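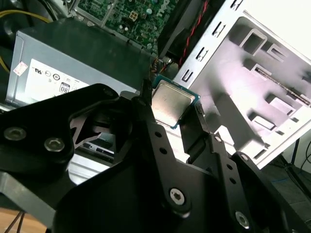 Does the "Previously On" Recap Spoil the Episode?
Project report, Television and Audiences module
Submitted June 21, 2023

Background

People who watch serial drama often complain that the recap at the start of an episode gives the game away. The argument goes like this. If a character who has been missing since the first episode turns up in the recap, you know they are coming back tonight. Fans say it as if it were a law of nature. I wanted to see whether it holds up, and I should admit that I started out doubting it, as I suspect people remember the recaps that spoiled something and forget the ones that didn't.

Very little of what I read before starting was any use. Most of it was opinion pieces, and the few that gave examples gave the same kind: one shocking return, one recap, case closed. A single good example doesn't tell you how often a thing happens.

What I watched

I used three serials: Hadent, a hospital drama with a murder running underneath it; Pengate, set among the families of a harbour town; and Nassar, a spy story told partly in flashback. All of them were on Civine, which keeps the recaps in unless you press skip. I picked them partly for that reason and partly because I had not seen any of them. Neither is a very scientific reason.

Altogether I watched 30 episodes, split equally between the serials. For each one I stopped the player when the recap ended and wrote down what I thought would happen, using only what the recap had chosen to show. Then I watched the episode and marked each prediction as right, wrong or too vague to mark.

I kept the notes in one document and limited the write-up of each serial to 1,000 words, mostly to stop myself retelling the plots.

What I found

Hadent came out closest to what the complainers say. Its recaps are short and pointed, and old clips nearly always lead somewhere. When the recap went back to the pharmacist's argument in the car park, I wrote "pharmacist is involved", and so he was. I would like to claim this as a finding, but he had also been acting guilty for weeks, and my mum had picked him out without seeing any recaps at all.

Pengate was nearly useless for predicting anything. Its recaps show everyone in the family looking worried, with the same sad piano over the top, and my notes for it are full of lines such as "someone will be upset about the boat". Someone always was. I marked these as too vague, although a more generous marker might have given me the points.

Nassar was the odd one. I am fairly sure its makers know that viewers read the recaps for clues, as it twice reminded us of a character who then did not appear. That could be a deliberate trick. It could also be that a scene was cut after the recap had been made, and I had no way of finding out which.

Problems

The biggest one is me. I was looking for clues far harder than anybody does on the sofa after tea, so my predictions are probably better than an ordinary viewer's. I also did the marking. A friend marking from my notes would have been fairer, and I ran out of time to arrange it.

I also had nothing to compare against. What I needed was a second set of episodes where I made predictions with the recap skipped. Without that, a right guess might come from the recap, from the episode before, or from having seen a lot of television. I noticed this in January, halfway through Pengate, when it was too late to start again.

Lastly, three serials is not many, and a comedy or a crime series with a new case each week might give a different answer.

What can be said

The recap for Hadent does seem to give things away. I can't say the same for Pengate, and I don't trust my own results for Nassar. The general claim, that recaps spoil episodes, is stated with much more confidence than anything I saw would allow. If I did this again I would use several viewers, split them into those who see the recap and those who don't, and keep the marking well away from whoever came up with the question.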